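Laundry Folder, Part Time (Evenings)
Trurkatell Linen Service, Catterall Street
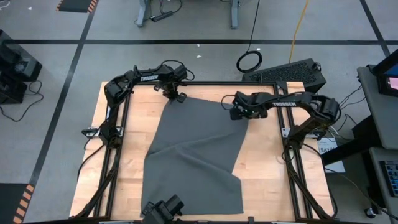
We are looking for a part-time folder to join the evening crew. Most of the work is small flat pieces: napkins, kitchen cloths, bar towels and aprons. Restaurants make up the bulk of our customers, and they want their cloths back square, stacked and tied by the next morning.

What you will do

Spread each piece flat on the table, smooth out the creases and check both sides for stains, burns and holes. Fold to the customer's card. Stack in bundles, tie, and label with the route number. Anything damaged goes in the mending bin with a tag. You will also help load the Britier carts at the end of the shift.

Hours and pay

Shifts run from 5 p.m. to 9 p.m., 4 evenings a week. No Sunday work. Pay is $82 per shift during training and $90 per shift after that. Training lasts 9 shifts and is paid in full.

What we need from you

You should be able to stand for most of the shift and lift a full bundle onto a cart. You need to tell one shade of gray from another, as two of our customers use nearly the same cloth. Experience in a laundry, hotel or tailor's shop is helpful but not required. Slow and neat is fine at first. Speed comes with practice.

The building is on the Korus bus line and there is free parking behind it. Aprons are provided. Please wear closed shoes.

To apply, stop by the front office any weekday before 3 p.m. and ask for Joanne Entwistle, or leave a note with your name, phone number and the evenings you can work. We would like someone to start in December.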